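Subject: Re: [timton-wood] Soap or oil for a pale shelf in the entry hall?

Hello all,

Sorry for the slow answer. I wanted to look in my notes first and not write from memory. I quote the message so that the people who get the digest can follow.

On Monday, March 16, 2020, benchhook wrote:

> Hi list,
>
> I am building a low shelf for shoes for our entry hall. Two boards, ash, planed and sanded already. My wife wants to keep the color as it is now and I agree with her, everything I've oiled in the past went yellow on me and she hasn't forgotten the kitchen stools.
>
> So I'm down to three ideas:
>
> \> soap flakes, like they do in Denmark
> \> Kotian white hard oil (there is a can of it left from a friend's floor)
> \> water-based varnish, matte
>
> The shelf will get wet shoes in winter and slippers the rest of the year. No kids, one dog. I don't mind doing some work on it every few months but I don't want to be a slave to it.
>
> Also, has anyone used Sodo flakes? They are the only ones my store carries. The box says "for wool and fine fabrics" and nothing about wood.
>
> And do I have to finish the underside? It's ugly down there and I'd like to skip it.
>
> Thanks in advance,
> benchhook

I have done all three of these on pale wood, two of them in entry halls, so I will go in your order and then say what I would choose.

**Soap.** For the color it is the best of the three. Ash with soap stays very near to how it looks after sanding, maybe a little more gray and a little more dry to the eye. The surface feels soft under the hand and it doesn't look coated at all. What it does not do is stop water. A puddle that stays the whole night will leave a mark with a dark edge. You can wash most of these marks out again with the same soap, and this is the part I like, but it has to be you who does it, and you have to do it before the mark gets old.

My recipe for the paste is 28 grams of flakes in 200 milliliters of very hot water. Stir until you see no flakes, then leave it until it is cold. It becomes thick like yogurt. Rub it on with a white cloth, wait 15 minutes, wipe off all that is left, and let it dry until the next day. Then sand very lightly by hand, only to remove the fuzz. I do three coats like this. For the care afterward I make it much thinner, with a small spoon of paste in a bucket of warm water.

Please use a cloth that was washed many times. I once used a new red kitchen towel, and the ash became pink in one corner. It can still be found if you know where to look.

**Sodo flakes.** I have used them for two projects. What matters is what else is in the box. Read the side panel: if there is only soap, you can use it. If you find perfume, brightener or color in the list, put it back. The Sodo box I have at home lists only soap, but I bought it some time ago and companies change these things. The text about wool is no problem. It is the same kind of product, only the customer is different.

**White hard oil.** The Kotian works, with one warning. The white pigment sits in the pores, and ash has big open pores. On a small sample this looks nice and even, but on a long board you can get stripes where you stopped and started. Work the full length in one movement and don't go back to a place that has already begun to dry. Stir the can from the bottom, and after every board stir again — the pigment sinks faster than you think. If your friend's can has a thick skin on top, or smells sour, I would not use it for something you will see every day.

It does turn yellow with the years, but much less than plain oil. The white hides a good part of this. I have a window board from February of last year which still looks fresh.

And the rags: any oil of this kind can heat up in a folded rag and begin to burn by itself. Spread them flat outside until they are hard, or put them in a metal can with water and a lid. I know that many here have read this a hundred times, but each year there are new members.

**Matte varnish.** The strongest against water, and the color stays good too. But shoes carry small stones, and small stones scratch. A scratch in varnish is a white line you can't repair locally in a nice way. You must sand the whole board and begin again. With soap or oil you repair only the spot. For a table I would consider varnish. For shoes I would not, or only if the shoes stand in a tray.
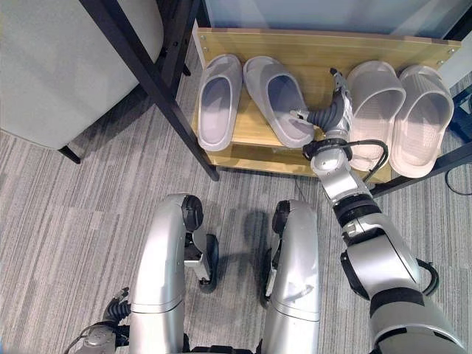 Can you put soap over a board that was oiled before?
Only after you have sanded back to bare wood, otherwise the soap stays on top of the oil and becomes sticky gray dirt.

The other direction is a bit easier. A soaped board can be oiled later if you wash it with clear water, let it dry well for some days and sand it. It still may take the oil unevenly, so make your decision before you start if you can.

**The underside.** I understand the wish, but please finish it. Wood takes in moisture from the air on every side that is open and much less on the side that is closed. If you treat only the top, the two faces move differently and the board can cup. With soap the difference is small, as soap closes very little. With varnish the difference is large. It doesn't have to be beautiful. One coat, applied quickly, without sanding between, is enough for me. Do the end grain with more care, though. The ends drink a lot, and it is there that the dirty water from shoes goes in. I give the ends one extra coat compared with the top.

**The wet shoes.** You did not ask, but I think this is the real problem and the finish is the smaller half of it. In my first hall, in Wotavance, the shelf was against an outside wall and the shoes never really dried. It was one closed board from wall to wall. The finish was oil, and after two winters it was black along the back. I thought the oil was bad and I bought a more expensive one, and the next winter it was black again.

For the second shelf I left a gap the width of a finger between the board and the wall, and I raised it so that air could pass below. Same wood, same oil. It had no black at all when we moved out. So if your design is not final, leave air behind and under. If the back must be closed for some reason, a few holes also help, and a flat tray for the really wet pairs helps more than any finish I know.

The place where the legs touch the board is also worth a thought. If the legs are steel and the wood is soaped, put something between them. Soap is alkaline and on ash that gets wet I have seen rust stains around plain steel screws. Ash doesn't have the tannin of oak, so it will not go blue-black in the same way, but the rust itself travels in the pores and it doesn't come out. Stainless screws cost a little more. I use them everywhere in a hall now.

**Sanding.** You write that it is sanded already. For soap I would wipe the board once with a damp cloth, let it dry, and sand again by hand with the same paper. This first raising of the grain is the worst one. If you skip it, you will get the fuzz anyway with the first coat of soap, and then it is harder to sand, the soap fills the paper.

For the oil don't sand too fine. On a very fine surface the oil does not enter well, and you get shiny islands.

**What I would choose.** With one dog, no kids, and a person who says he doesn't mind some work every few months: soap, with a tray for winter. If you are sure that the tray will be in the garage by the second week (it happened to me), then the white oil. Make samples of both from your own offcuts and put them in the hall for some days, flat, where the light is the same as for the shelf. Put a wet glass on each of them overnight. Show your wife the samples after the glass and not before. That would have saved me one discussion.

One small request to the list in general. When you report on a finish, please write also how long the piece has been in use. We have many messages in the archive which say "looks great" one day after the last coat, and very few which come back after two winters. I looked for soap on ash this week and found a long thread with good pictures, and not one person wrote again later. If you were in that thread and still have the piece, a short line would be very welcome, also if the news is bad.

I have one question of my own, too. Has anybody tried soap on birch plywood, on the edges? The faces are fine for me, but the edges come out spotted, dark and light, depending on the layer. I tried to sand them much finer than the faces and it got a little better — still not good. If there is a trick, I would be happy to learn it before I start the drawers.

Regards,
Alcides Lopes

P.S. benchhook, for the kitchen stools: yellow oil does come off. A card scraper first, then paper. It is some hours of work per stool, but ash is light again below.

\--
timton-wood mailing list
Please trim your quotes and keep one subject per thread.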